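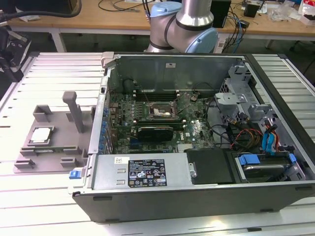

Desktop tower with the side panel off and the CPU socket open.

Progress report to the Wattimena Fund
Clurngate Home Study Loans
Period covered: January to June
Prepared by Retno Tambunan

1. Where we are

The grant pays for loans of desktop computers to adults in Clurngate and Gretine who are working toward a high school equivalency certificate or a first job credential. It also pays for a part-time tutor and for home internet where the household has none. At the end of June we had 156 people enrolled. All of them have a study plan on file, and all but 17 have a computer at home. The 17 are on the waiting list, mostly in Gretine, where we opened enrollment later than planned.

The delay in Gretine came from the lease on the study room. The school district changed its rules on evening use of classrooms in February, and we had to redo the agreement. We now have the room until 9 p.m. on school nights. The signed copy went to your office with the April invoice.

2. Enrollment

Most people heard about us from a relative or from the adult school. The flyers did very little. We stopped printing them in March and moved that money to bus passes, as agreed by email.

The typical learner works daytime hours and has children at home. Many had been out of school for a long time and were nervous about the placement test. Hafiz Mandagi rewrote the intake so that the test comes at the second visit. The first visit is now a talk about work hours, child care and what the person wants the certificate for. Fewer people drop out between intake and the first lesson than did last year under the old order. We will send the comparison with the year-end figures, once the summer group has gone through.

We turned away some people who live outside the two towns. Several came from the Clistgate side of the county line, where there is no program of this kind. We would like to discuss this with you before the next grant year.

3. Teaching

Math is still the hardest subject. Reading and social studies are going well, and the science lessons improved after we swapped the online course for printed packets. Learners told us they preferred to read on paper and use the computer for practice tests and writing. That means the computers are used less for video than we expected when we wrote the proposal, and more for typing. We have added a keyboarding hour on the strength of that.

Hafiz teaches three evenings in Clurngate and one in Gretine. The Gretine evening is full. A second evening there would need more tutor hours than the current budget allows.

4. Equipment

The loan machines are secondhand desktops. Each loan includes a monitor, keyboard, mouse and a printed setup sheet. Aiman Lumbantobing keeps the loan register and handles returns. The register moved from paper to a spreadsheet in May, and you can have a copy whenever you like.

The most common complaint from borrowers is slow startup. The next is noise, which matters in apartments where somebody is sleeping in the same room. Lost power cords come up often too, and we now keep spares in both towns.

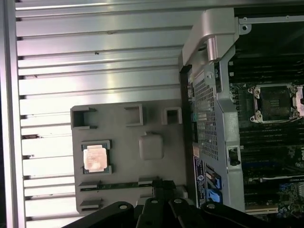

Zahira Rahman asked in her last check-in whether learners could keep the computer for a month after the final exam, as job applications and college forms all have to be done online and the library closes before she gets off work. Several others have asked for the same thing. At present the loan ends on the exam date. We would like to extend it by a month starting with the fall group. It would lengthen the waiting list a little, so we are asking for your view first.

5. Internet at home

This is the part of the program that has gone least well. The discounted plan we counted on in the proposal does not reach the east end of Gretine. For those homes we have been paying for hotspots, which cost more and run slowly in the evening. We spent $3,000 on hotspots in the period and will go over the line for the year if nothing changes. Zahira Sumampouw is talking to the county about a shared connection at the apartment complex on Mill Road. She expects an answer in August.

6. Spending

Tutor pay, rent and bus passes are on budget. Equipment is under budget, partly because of the late start in Gretine. Hotspots are over. We are asking to move part of the equipment underspend to the internet line and can send a revised budget on your form. We have not moved anything yet.

7. Next six months

Clear the Gretine waiting list by the end of September.
Start the fall math group with a smaller class size.
Settle the loan period, once we hear from you.
Bring in the two new practice test books. The current ones still follow the old exam format.
Hold the learner meeting in October, in Gretine this time.

Questions on the budget should go to Zahira Sumampouw. Anything on enrollment or teaching can come to me. I am away for the second half of July, and Hafiz will answer in my place.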